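Melahat Coşkun came off the Flarkport ferry at 7 in the morning with one bag and her brother's keys. The flat was up two flights, number 457, over the shop that used to be Sheehan's. 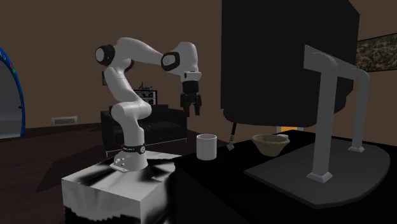 She had not spoken to him since the funeral. The woman next door said he had gone in June - no letter, rent paid. Melahat opened the windows and sat down on the bed. His good coat was still behind the door. In the pocket she found a ferry ticket, unused, with her town written on it. 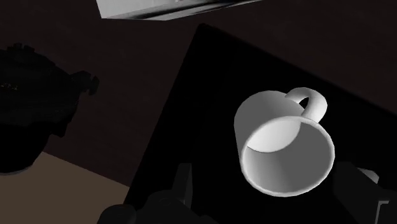
A white mug on its side.

She put the coat on and went down to ask when the next boat left.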